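Scheduled posts from Lereck show up twice on my page

Posted by Paraschiva Nedelcu in Social media tools

Hello. I run a small page where I sell used clothes, and since July I schedule my posts with Lereck. Every post that has a photo is published 2 times, the second one 7 minutes after the first. Posts with only text are fine. I already disconnected my account and connected it again, but nothing changed. I have 52 posts waiting, so I would not like to delete everything and start from zero. Does somebody know where I should look?

Wenell
Same thing here. I went back to posting by hand.

Oliwia Śliwiński
Please check if you have also an old connection with another scheduler. I used Jasis before, and I had forgotten that it was still allowed to publish for me. It was reading my queue and sending each photo post again. Open the settings of the page itself (in Lereck you will not see it), go to connected apps, and remove everything you do not use anymore. Your queue stays as it is. After this, make one test post with a photo and wait 10 minutes before you let the others go.

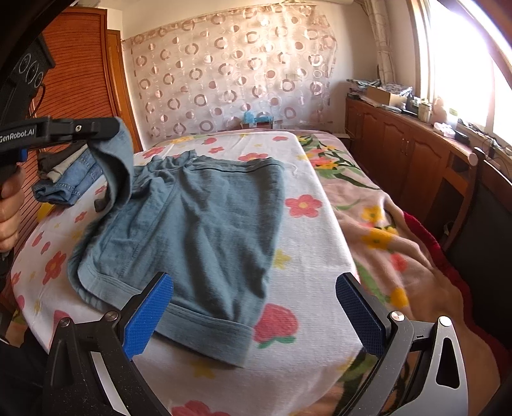
Bhutto wrote to me that removing the app was not enough for him, and he had to change the page password too before the second post stopped coming. I did not need that step, but it is good to know. If you change the password, Lereck will ask you to log in again, and the queue is paused until you do it.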